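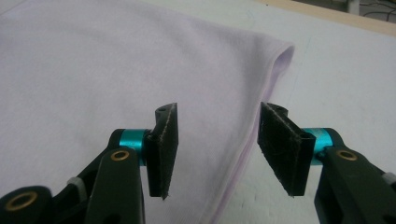
How Long Does Lavender Stay Lavender? Fading in Home-Dyed Cotton
Project report by Nanami Kinoshita and Adjoa Zakaria
Handed in 12/16/18

We picked this subject back in October, when Adjoa's grandmother let us look through a cupboard of old bed linen and we saw how differently the purples had aged. The pinks and blues had mostly kept their looks, but the purples had gone gray, or brown, or (in one sad pillowcase) nearly white along the fold. We wanted to know if the washing did it or the sun did, and we argued about it all the way home on the bus!

Our teacher, Ms. Dramani, suggested we keep things small, and we are very glad she did. We bought plain white cotton from the market in Flollbridge and dyed it in one batch with 200 grams of Flonby powder dye, following the packet except that we stirred a good deal longer than it asked. Once the cloth was dry we cut it into strips. One set went on the sunny windowsill of the art room, one set went through the wash again and again, and the last set stayed in a closed drawer so we would have something to compare against.

The sunny strips were on the sill for 504 hours, counting nights, and they faded far more than we had guessed. The washed strips lost some color in the first two washes and then settled down nicely. What surprised us both was the shade. The washed cloth was simply a paler purple, while the cloth from the window had lost its pink and looked rather blue. 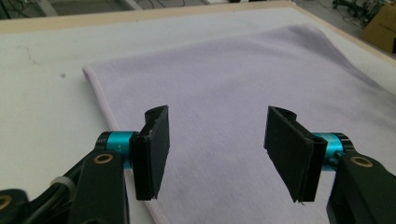
Why does purple seem to fade faster than other colors?
Many purple dyes are a mix of a red and a blue, and the red part often breaks down first in sunlight, so the color shifts as well as getting paler.

If we did this again we would dye a second batch with a different powder, and we would turn the strips on the sill, as the ends nearest the glass came out lighter. We would also like to thank Mohammed-Awal Akpalu for lending us his iron, and for being so patient about getting it back.

Contact: Science Office, Turkano School, Flollbridge | © 2018 Turkano School | Back to top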